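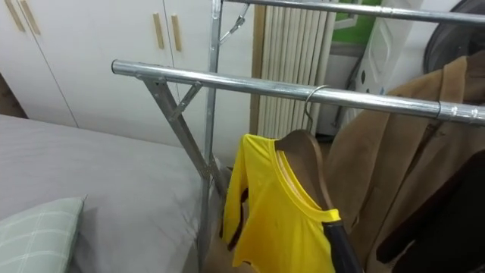
The rack next to the bed, yellow shirt and brown coat in their usual places.

I promised a proper post about the laundry robot back in November and then went very quiet, so thank you to those of you who wrote to ask if I'd given up. I hadn't! I had only run into the part of the job where every evening ends with a bit of progress too small to write about, and I'm a person who likes to have something to show.

For anyone new, the short version is that I'm building a pair of arms on a rolling base that can take clothes off a drying rack and, one day, put them away. It lives between my bedroom and the shared workshop on the ground floor of our building, where Nicanor Gaete has the bench next to mine and a great deal of patience. I call the whole thing Jara. It was the name of my aunt's dog, who also used to pull clothes off the line, though she did it with more conviction.

The first version, the one some of you saw at the open evening, was meant to fold. Folding is what everybody asks about, and I spent the better part of a winter on it, mostly with dish towels. I don't regret that (I have some very well-folded dish towels) but I had skipped over the step before, the one where the garment has to leave the rail. In the workshop I had a straight length of broom handle clamped to the bench with one T-shirt on it. At home I have a galvanized rack with a second bar behind the first, and a leg strut that comes down at an angle exactly where you'd like to put an elbow. The difference between those two setups has been my life since the new year.

So, the hangers. A wire hook over a steel tube is a lovely simple thing for a hand, because you lift and tip without thinking. For Jara it has to be spelled out. Straight up until the hook clears the top of the tube, then toward the room, then down, and if the up part is a hair too short the hook catches and the whole rail comes along for the ride. Catarina Carrilho, who knows far more about control than I do, looked at my code one Sunday and asked why I was commanding positions at all when I could be pushing gently and watching the force. I said because that was the tutorial I'd followed. We rewrote it over two pots of coffee and it is so much better now — it lifts until the weight comes onto the wrist, pauses, and only then moves outward.

The yellow shirt has been my test garment for most of this. It's bright, it stands out against the gray sheet and the white wardrobe, and the dark panel by the collar gives the software a nice strong edge to find. The brown coat is another story. It's wool, it's heavy, and it hangs right up against a nearly black thing of mine that the depth camera treats as a hole in the world. With the two of them overlapping, Jara tends to decide they're one very wide garment and goes looking for a hanger in the middle. I've tried more light, I've tried less light, and I've tried moving the black one down the rail, which works perfectly and feels like cheating.

The gripper pads came off an old kit from Zovholm that Essam Amrani was clearing out of his garage, and I'm very fond of them. They're a soft rubber with shallow grooves, and they hold a rounded wooden hanger well as long as they come at the neck of it from the front. I had printed my own before that, seven or eight designs, and they all slid. If you're starting out, ask around for old parts before you buy anything. I paid 299 for the secondhand arm controller, which was the biggest single expense, and I winced, but the motor noise alone has been worth it. My downstairs neighbors have stopped asking what I'm drilling.

I've been keeping a log of lifts, too. Some 400 so far, with the shirt far ahead of everything else, and I'd like to reach 1,000 before I touch the folding again. The log has a column for notes, and reading back through it is humbling. "Caught back rail." "Caught back rail." "Caught sleeve, then back rail." The fix for most of those was to bring the arm in lower and a little from the left, on the bed side, where there's more room to swing the elbow. It does mean moving the pillow first.

Next on the list is the base. The bedroom is small, and the wheels I have want more room to turn than I can give them between the bed and the rack. Valentina Herrera has offered me a set of the little sideways-rolling kind from her old competition robot, and I'm going over to pick them up next week with a cake, which was the agreed price. Once they're on I'll write up the wiring, and I'll put the lift code somewhere you can all get at it, with Catarina's comments left in.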